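Häufige Fragen: Können Roboter schon im Haushalt und in der Werkstatt mithelfen?

Stand: Januar. Zusammengestellt von Gwenaël Arnaud für die Werkstattreihe der Drumura.

Gibt es heute einen Roboter, der meine Wohnung aufräumt?

Nein. Es gibt Geräte für einzelne Aufgaben, vor allem Saugen, Wischen und Rasenmähen. Ein Gerät, das Spielzeug vom Boden aufliest, Geschirr einräumt und danach Wäsche faltet, können wir derzeit keinem Privathaushalt empfehlen.

Warum klappt das in der Fabrik und zu Hause nicht?

In der Fabrik liegt jedes Teil an einem festen Platz, und der Arm fährt immer dieselbe Bahn. In der Küche steht die Tasse jeden Tag woanders. Der Roboter muss sie erst erkennen, dann einen Griff wählen und merken, wenn dieser nicht passt. Jeder dieser Schritte kann misslingen.

Was ist am Greifen so schwierig?

Ungeordnete Teile liegen schräg, berühren sich oder stecken in einer Ecke. Direkt an der Wand fehlt den Fingern oft der Platz. Dann muss das Teil zuerst weggeschoben werden — für Menschen eine Nebensache, für die Steuerung eine eigene Aufgabe. Geübt wird deshalb meist mit einfachen Körpern, bevor Besteck oder Schrauben an die Reihe kommen.

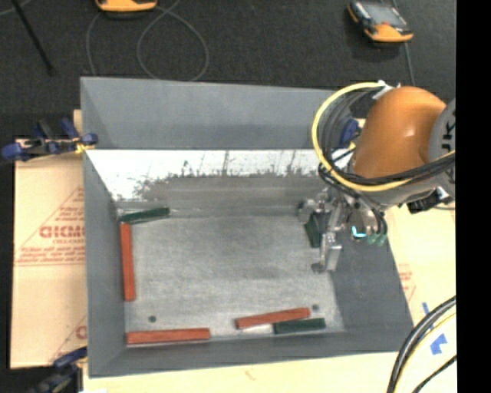 Rote und grüne Blöcke in einer grauen Kiste, rechts der Roboterarm mit Greifer.

Wie zuverlässig sind solche Arme?

Das hängt stark von der Aufgabe ab. In der Versuchsreihe Jirnari haben wir 1000 Griffe in eine gemischte Kiste ausgewertet, 359 davon gingen daneben. Bei sortierten Teilen sah es deutlich besser aus. Auf andere Geräte lassen sich diese Zahlen nicht übertragen.

Ist der Roboter schneller als ich?

Beim Sortieren von Kleinteilen in der Regel nicht. Für eine volle Kiste brauchte der Arm bei uns 70 Minuten. Er kann allerdings auch nachts laufen, wenn jemand für Störungen erreichbar ist.

Was kostet der Einstieg für eine kleine Werkstatt?

Für unseren Übungsplatz Prusia haben wir 4000 Euro ausgegeben, ohne den Arm selbst. Darin enthalten waren Tisch, Schutzzaun, Greifer und Verkabelung. Die Arbeitszeit für das Einrichten kommt dazu und wird häufig unterschätzt.

Welche Arbeiten lohnen sich heute schon?

Gleichförmige Arbeiten mit vielen Wiederholungen: Maschinen bestücken, Kartons stapeln, Teile aus einem Magazin entnehmen. Weiche, durchsichtige oder sehr glatte Gegenstände bereiten weiterhin Probleme. Wäsche gehört dazu, Trinkgläser ebenfalls.

Muss ich programmieren können?

Für einfache Abläufe reicht oft das Führen von Hand. Man bewegt den Arm an die gewünschte Stelle und speichert die Position. Sobald eine Kamera beteiligt ist, sollte jemand mit Programmierkenntnissen dabei sein.

Kann ich mir das einmal ansehen?

Ja, nach Anmeldung in der Halle Millet. Die Vorführungen beginnen um 16 Uhr. Kinder dürfen in Begleitung mitkommen, bleiben aber hinter der Absperrung.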